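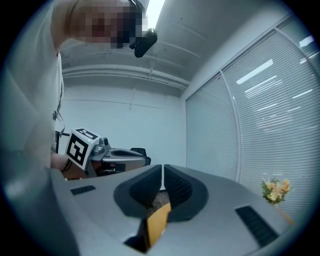 最后更新：2022年7月8日（更正门店提货时段，其余未改）

新闻稿 可即时发布

Bomley推出Song系列全麦面包，六月试卖结束，即日起全部门店上架

面粉由Matuton供应，冷链配送仍由Rorkix承担

烘焙连锁品牌Bomley今天宣布，Song系列全麦面包结束试卖，进入常规菜单。首批三款：Song原味吐司、Song核桃圆包、Song黑芝麻长棍。都用Matuton的石磨全麦粉，都是隔夜低温发酵，不加糖浆，不加面包改良剂。

先讲为什么做。门店收到的意见里，全麦面包一直是被抱怨最多的一类。干，酸，切开掉渣，买回去第二天没法吃。还有人直接问，颜色那么深是不是加了焦糖色。老的全麦吐司我们没加焦糖色，但全麦粉的比例确实不高，这一点配料表上一直写着，字小，看的人少。Song系列就是从这里开始的。比例提上去，配料表印在正面，字放大。

名字。Song取自“松”，松软的松。内部叫了快一年，本来是临时代号，包装打样的时候也没想出更好的，就用了。英文包装同样写Song，不翻译。

试卖情况。六月整月，在部分门店和线上同时进行，共售出1554份试吃装，每份200克，内含吐司两片、圆包一只。随包装附意见卡，加上线上问卷，一共收回3271条意见（一人可以多填，所以比份数多，请媒体朋友引用时注意，不要写成3271位顾客）。

意见集中在几件事上。

口感。多数人觉得比原来的湿润，也有人嫌太湿，说中间像没烤透。我们后来把吐司的炉温调低了一点，时间加长，正式版本切面会干爽一些。喜欢湿润口感的，建议买圆包，圆包没动。

酸味。分歧最大的一项。隔夜发酵一定带酸，Matuton这批粉的麸皮又比较活跃，六月天热，中间有几炉偏酸，酸得明显。正式上架以后发酵间统一控温，酸味会稳定在比较轻的程度，但不会完全没有。完全不能接受酸味的顾客，店里的白吐司照常卖。

核桃。试吃装里的圆包核桃给少了，意见很一致。正式版每只核桃用量60克，烤过再揉进去，皮留着。对坚果过敏的顾客请特别注意：三款面包在同一个操作间生产，原味吐司也可能带入微量坚果。包装背面有标注，店员也会提醒。

价格。不涨。试卖价就是正式价，下半年如果粉价有大变化再另行通知。

关于面粉。Matuton是我们合作多年的磨坊，石磨，转速慢，磨出来的粉颗粒不均匀，吸水慢，和面时间要比普通粉长很多。师傅们一开始不太愿意用，面团黏手，整形难看，早班的产量也受影响。后来改成先把粉和水混好静置，再加酵种和盐，才顺下来。流程改动之后，早班的第一炉会比以前晚一些出，所以早上刚开门的时候Song系列可能还没有上架，请大家多包函。

Matuton方面表示，供应Bomley的全麦粉从收麦到磨制全程留样，每批附检测单。检测单复印件放在门店收银台旁边，顾客可以翻看，不用登记。

关于配送。线上订单由Rorkix冷链配送，和原来一样，前一天晚上截单，第二天送到。面包出炉放凉以后再装袋，装袋之后进冷藏车。有顾客问冷藏会不会让面包变硬，会，短时间影响不大，收到以后请尽快取出，放室温，不要直接塞进冰箱冷藏室。吃不完的切片冷冻，吃的时候不用解冻，直接进烤箱或者平底锅。

具体的复热方法，包装里附一张卡，这里先抄一遍：

吐司，冷冻的，烤箱预热好再放，烤到表面干了就行，别等上色，全麦上色快，一看颜色深了多半已经过头。
圆包，表面喷一点水，整只进去，不要切。切了核桃会先糊。
长棍，斜切，平底锅小火，不放油，两面各按一会儿。放黄油也行，那就不是早饭的吃法了。
微波炉不建议。一定要用，盖一张湿的厨房纸，时间尽量短，马上吃，放凉会很韧。

搭配方面，门店同步推出早餐组合，Song面包一份配热饮一杯，热饮可选美式、红茶、热豆浆。堂食用瓷杯，外带用纸杯，自带杯照旧有优惠。组合只在上午供应，卖完为止，下午不补。
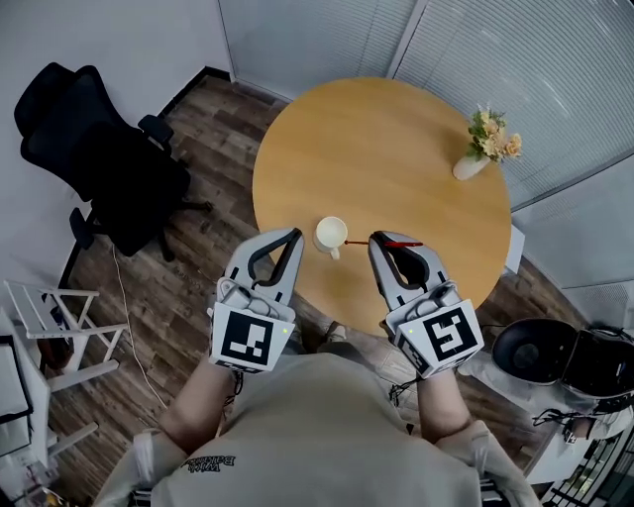 线上问卷里有一条留言，写得比较长，征得同意后摘在这里：家里老人牙口不好，以前买全麦都要把边切掉，切下来的边我自己泡牛奶吃，泡了好几年。这次的吐司边是软的，老人整片吃了，就是说有点酸，问我是不是放坏了。我解释了半天，他还是不太信，第二天又吃了一片。希望核桃那个也能出一个没核桃的，圆的，小一点，老人拿着方便。

这条意见研发同事看到了。没有核桃的小圆包在做，眼下的问题是个头小了以后容易烤干，还在试。能不能赶上下一季菜单，现在没法保证，有消息会在门店和公众号在次公布。

几个常被问到的问题，统一答一下，免得客服重复回。

保质期。室温两天，冷冻一个月。没有防腐剂，夏天请看紧一点，有霉点整条都不要吃，切掉霉的部分也不行。

是不是无糖。不加糖，但小麦本身含碳水，发酵之后也会有一点甜味。需要控糖的顾客请看营养成分表，按自己的情况来，或者问医生，我们店员不能给医疗建议。

能不能整条不切。可以，点单的时候说一声。线上订单在备注里写“不切”，不写默认切片。厚切只有门店能做。

原来的全麦吐司还卖不卖。卖到包装用完，之后停产。喜欢老口味的顾客抓紧。

试吃装还有没有。没有了。正式装最小的是半条。

意见卡的抽奖。六月试卖期间填过意见卡并留了联系方式的顾客，中奖的会收到短信，凭短信到任意门店换Song吐司一条。不收运费，不要银行卡号，凡是让你转账的都是骗子。没收到短信就是没中，打电话来也查不到更多。

门店提货时段（本次更正）：线上下单选择到店自提的，请在上午十点以后到店。之前发出的稿件写的是八点，写错了，八点面包还在炉子里。已经按旧稿安排版面的媒体请帮忙改一下，麻烦了。

过期处理。当天卖不完的Song面包，打烊前半价，打烊后不再出售。第二天一早做成面包干，也放在架子上卖，袋子上会写明用的是前一天的面包。面包干的咸味和肉桂味两种，咸味的用的是长棍，比较硬，给小孩吃请看着点。

供应门店：Bomley全部门店，以及线上小程序。机场店场地小，没有烤炉，由中央厨房送，品种可能不全，以当天货架为准。

关于Bomley
烘焙连锁品牌，做面包、简餐和热饮。面团每天新做，配料表公开。

关于Matuton
石磨磨坊，供应全麦粉、黑麦粉和粗粒麦粉。小包装家用粉可在Bomley门店购买，和店里用的是同一种。

媒体索取资料：产品图、配料表、检测单扫描件，请通过Bomley官网“媒体”页面提交申请，注明刊出日期。样品可以寄，由Rorkix配送，请提前两天说，并留一个能当天收件的地址，面包不等人。采访发酵间需要另约，早班出炉时段不接待。

顾客咨询请走小程序客服，不要打媒体电话，媒体那边没有库存信息。

（完）

附：三款产品配料
Song原味吐司：全麦粉、水、酵种、橄榄油、海盐
Song核桃圆包：全麦粉、水、核桃、酵种、海盐
Song黑芝麻长棍：全麦粉、水、黑芝麻、酵种、海盐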